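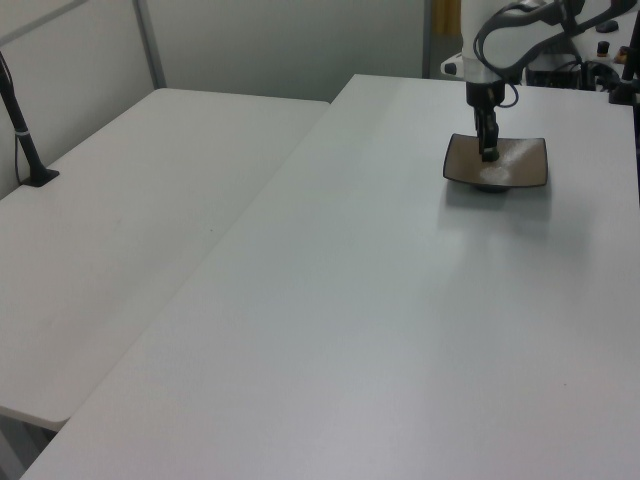 Gripper at the small square dish, Ollton bench. White grains lie across the right side of the dish.

Household and Shop Chores Trial
Progress report to the Brerstead Fund
Prepared by Selorm Boateng
9/30/21

Where we are

The Fund asked us a plain question when it gave us the money: can a robot arm you can buy today do the small jobs that people in kitchens and shops do all day without thinking? You also asked me to be blunt. My answer at the midway point is that it can do pieces of some of them, slowly, on a clean table, with one of us standing by. I would not yet put it in anybody's kitchen, and I would think hard before putting it behind a counter.

We are a little behind on the number of tasks and on budget for money. The bench at Ollton is set up and working. The second site, the back counter of the Palma grocery, has not been started, and I explain below why I would like to hold it.

What was done this period

We made 1588 attempts across four chores: handling salt and sugar in small dishes, wiping a surface, putting light items on a shelf, and folding a dish towel. Every attempt was logged, including the ones where the arm stopped before touching anything. In the last report we left those out, and I now think that made us look better than we were. They are back in, and the earlier numbers have been corrected in the project folder.

Small dishes

Most of the period went here, and more of it than I planned. The chore sounds like nothing. There is a dish on the table with some salt or sugar in it. Take a little and put it in a bowl. A child of five can do it and will do it when you would prefer they didn't.

The arm managed it in 38 percent of attempts. We counted a success when an amount close to what was asked for ended up in the bowl, the dish was still upright, and the fingers had not shoved it across the table. If you drop the last condition the rate goes up a good deal, and I know there are groups who would drop it. I don't think a shop owner would.

Two fingers are a poor tool for loose grains. They close, some of the grains stay between the tips, and the rest run out on the way over. Giving the arm a spoon helped with the carrying and made the pickup worse, as it then had to find the spoon, hold it at the right angle and keep that angle while moving. We spent most of a week on spoon angle alone. I am not sure that week was well spent.

The square dishes have been a nuisance too. A dish on a short foot moves easily when pressed from above, and the arm presses harder than a person would. The software from Skerkum has a setting for how much push is allowed before the arm backs off. Set low, the arm backs off at the first touch and never gets into the salt. Set high, the dish slides. There is a narrow range between the two that works for one dish, and it has to be found again for the next.

I have been asked why we don't use a dish with a heavier bottom, or glue it down. We could, and the score would improve. But the grant is about chores as they are, and people at home don't glue down their dishes.

Wiping

Better news, with limits. On a bare table the arm wiped the marked area well enough in most runs, and it was the one chore where I could turn away for a few minutes. It takes far longer than a person and it doesn't know what it missed. When we dripped syrup in two places it wiped straight through the first and carried it to the second. A person looks, sees the streak and goes back. The arm finishes its pattern and reports that the job is done.

That last part bothers me more than the streak. In 17 wiping runs the log says "complete" and our own check says dirty. If the machine can't tell a clean table from a sticky one, somebody has to follow behind it and look, and at that point they may as well have held the cloth.

Shelf items

Boxes went fine. Cans went fine when they were spaced apart. Bags of rice and anything else soft were bad enough that I stopped the runs early to save time. The boxes are the part of this work I would call close to useful, and it is also the part where machines have been useful for years, so I don't want to claim much for it.

Towel folding

I have little to report. We got folds that looked like folds from one side. The towel has to be laid out flat by hand first, and laying it out is most of the chore. I would like to drop this task for the rest of the year and put the hours elsewhere, if the Fund agrees.

How long things take

The supplier's material talks about speed in terms of how fast the arm can move, and it does move fast with nothing near it. Around a dish or a shelf it has to be slowed down a lot. A full salt transfer, from the go signal to the arm back at rest, took some 40 seconds when it went right. I timed myself at the same job and stopped bothering after a few tries.

Then there is the time that never shows up in a demonstration. Between attempts someone puts the dish back, sweeps up, refills and checks that nothing has shifted. For the dish work this took longer than the attempts did. When I see a video of a robot doing housework I now mostly wonder who reset the kitchen, and how many times.

Problems and changes

Salt gets everywhere. We found it in the finger joints during the September cleaning and now wipe the gripper down at the end of each day. There has been no damage so far. I have asked Skerkum whether it shortens the life of the part and have had a polite reply with no answer in it.

The lighting changed when the blinds on the south side were replaced, and success on the dish work dropped for three days until we redid the setup. I mention it because it is a small thing that happens in every house every morning.

We have stopped reporting "best run" figures. They were in the first plan at my own suggestion and I was wrong to include them. They tell you what is possible on a lucky afternoon.

The Palma site

The plan has us moving one arm to the Palma store for a month of work at the back counter, mainly filling small tubs of seasoning. The store is still willing. I would like to wait. The counter is narrow, people reach across it, and the tubs come in several shapes. With the present results I expect we would spend the month learning what we know already, and use up the store's patience doing it.

What I would want to see first is the dish work passing half of all attempts, with three kinds of dish and no change of settings between them. If we aren't there by the next report, I suggest we tell Palma no and put the remaining money into the bench.

Money

Spending is in line with the plan. The gripper fingers wore faster than expected and we have ordered spares from the parts budget. The travel money for Palma has not been touched. No extra funds are requested.

What we plan next

Dish work goes on, with round dishes added and the spoon kept for half the runs.

Wiping gets a check step, where the arm looks at the table afterward and has to say clean or dirty before it may finish. I have my doubts about how well it will judge, but at least we will have a number for it.

Shelf work is cut back to soft bags only. The boxes have had enough attention.

Towel folding stops, subject to your approval.

What I need from the Fund

A yes or no on dropping the towel task, and a yes or no on holding Palma until the next report. I would also welcome a visit to Ollton from anyone on your side who has only seen the arm on video. Please come on a normal working day and stay for the resets - we won't be preparing anything special.

The full log, with the failed attempts in it, is in the shared project folder under the September heading.

Selorm Boateng
Project lead, Ollton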